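Talking to people across a craft fair table
Speaker notes, Kiltier makers' evening, October 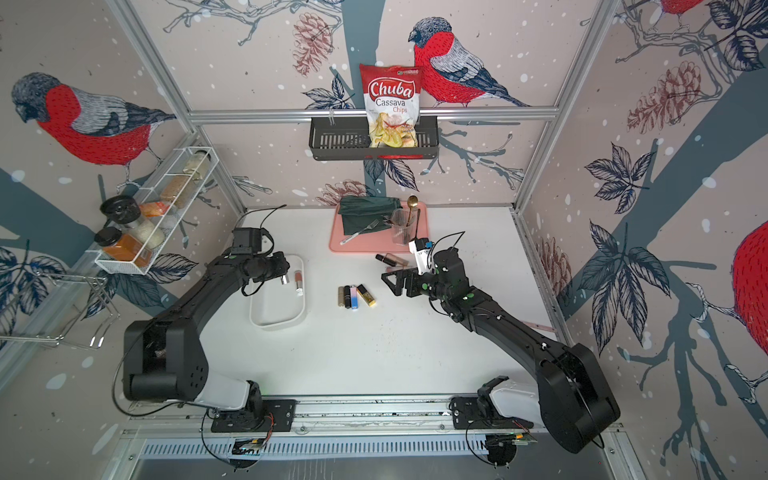

1. Hello and why me

Say hi, thank Kiltier for the room. I make marbled paper and sell it at fairs, 33 of them so far (pause, let them groan). My first was Cinberg and I sold two sheets all day, one of them to my aunt!

2. The first ten seconds

Don't pounce. I used to say "can I help you?" and people ran for the cheese stall. Now I keep my hands busy folding something and just say good morning. Ask the room what they say, wait for answers, somebody always has a good one.

3. Prices

Put them on everything. At the Pimia fair I left the tags at home and spent roughly 4 hours repeating myself. Mention the $10 basket here: offcuts, odd colors, seconds. It pays for my table most times, and kids love digging through it.

4. Neighbors

Swap cards, watch each other's tables, buy their coffee. Tell the Mnguni story (the tent, the wind, the candle lady's sandbags) but keep it short, I went on way too long last time.

5. Questions

If it's quiet, ask who has a fair coming up before Christmas. Sample sheets go around now, remember to get them back.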